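Picking a grasp point on patterned fabric with Movov

Posted April 6, 2023

Movov's default cloth planner works well on plain towels, which is probably why every demo uses plain towels. Give it a print and it gets ideas. A small leaf becomes a wrinkle, a stem becomes an edge, and the planner proposes a grasp on a flower as if it meant to pick it.

These steps get you a fold detector that ignores most of the decoration. You need Movov installed, the Cassim labeling tool, and a folder of wrist-view clips. I'll assume you've already done the lens calibration. If you haven't, go do it, and come back in a better or worse mood.

Step 1. Undistort first

Wide lenses make flat fabric look puffy and puffy fabric look heroic. Run the undistort pass before anything else and save the result as a new folder. Do not overwrite the originals. I did that in January and have nothing useful to say about the experience.

Step 2. Mask the gripper

The jaws sit in nearly the same part of every view, so one mask with a little margin will do. Draw it with the jaws fully open, then again fully closed, and merge the two. Skip this and the detector will learn that the best place to grasp is your own finger pad, with very high confidence.

Step 3. Label folds, and only folds

In Cassim, make two classes: fold and not-fold. Resist the urge to add "sort of." On quilted garments, the stitching makes its own little ridges, and those go in not-fold. You want the places where a whole layer of the garment doubles over.
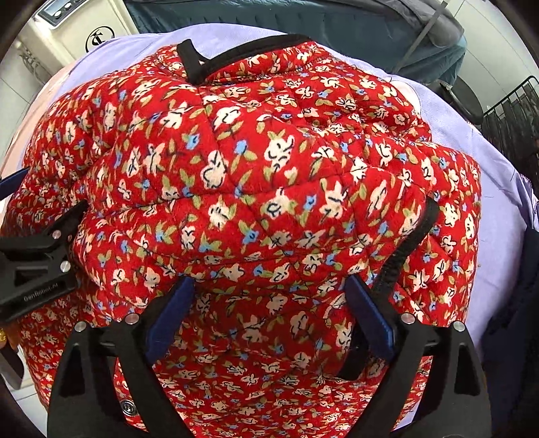
Red floral quilting held by a fold between the blue pads, with the zipper close to the right one.

Zippers get their own mask. A dark zipper on a bright print is the strongest line around, and an edge detector will follow it anywhere. Set zipper_margin to 22 pixels to start. Too small and the planner nibbles at the teeth; too large and you've banned it from half the coat.

Step 4. Turn down the color

In the Movov config, set color_weight to 0 and train on grayscale for the first 5 epochs, then bring color back slowly. This gives the network time to care about shading before it discovers flowers.

Step 5. Check the bad ones

Run the planner on 40 held-out stills and sort by confidence, highest first. Look at the top of the list. Low-confidence mistakes are ordinary - it's the confident ones that will cost you an afternoon. If a grasp lands on a leaf, go back to Step 3 and look for stitching you marked as fold.

Export with the "planner only" box checked. Leaving it unchecked bundles the training clips too, and the upload bar will tell you all about it.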